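Workshop tips: software settings for sock handling
Mahnaz Shirazi, Gestbridge workshop pages. Updated December 8, 2023

These notes cover the perception and control side of the laundry bench. Mechanical setup is on the Mets page. Tips are in the order they tend to matter when a new planner build is loaded.

Set the white balance by hand. Auto white balance drifts when blue knit fills the view, and the segmenter then merges neighboring socks. Lock it on the bare tabletop and save the value with the session.

Mask the gripper before segmentation. Black fingers take up a large part of the wrist view. Gadska loads a fixed mask at startup; redraw it after any change of fingertips. An old mask leaves a dark rim that gets labeled as cloth.

Filter small dark blobs. Specks on a white table pass the contrast test easily. Drop anything under the area limit before it reaches the planner – wiping the table helps, but do both.

Ignore straight lines across the table. A panel seam can split one region into two. Set seam_merge to on.

Choose the grasp on a raised fold. Flat knit gives the fingers little to close on. The Umov grasp scorer ranks gathered or puckered fabric first, and the default weight of 6 is suitable for most socks. Raise it to 8 for thin ones.

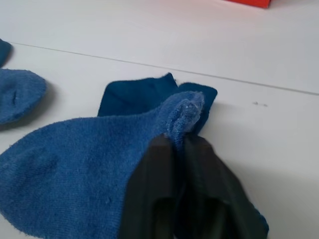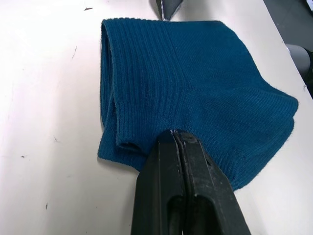
Blue knit held at a gathered point, wrist views.

Use texture along with color. Two blues side by side are a hard case for a color-only model. Ribs and pilling separate them better, provided the exposure is not clipped. The current texture model was trained on 1,522 labeled crops.

Find the cuff before planning a fold. If the opening is not located with enough confidence, the planner should release and look again from a second pose. Cap this at nine tries, then skip the item and write it to the log.

Limit closing speed near contact. Slow the last part of the stroke in the controller. A fast close pushes the fold away from the tips.

Log the rejected grasps too. The February build kept only the accepted ones, and the scorer could not be tuned from that data. Disk use is more than before, so rotate logs at the end of each session.

Settings files are kept with the build they were tested on. Do not copy them between benches without repeating the white balance and mask steps.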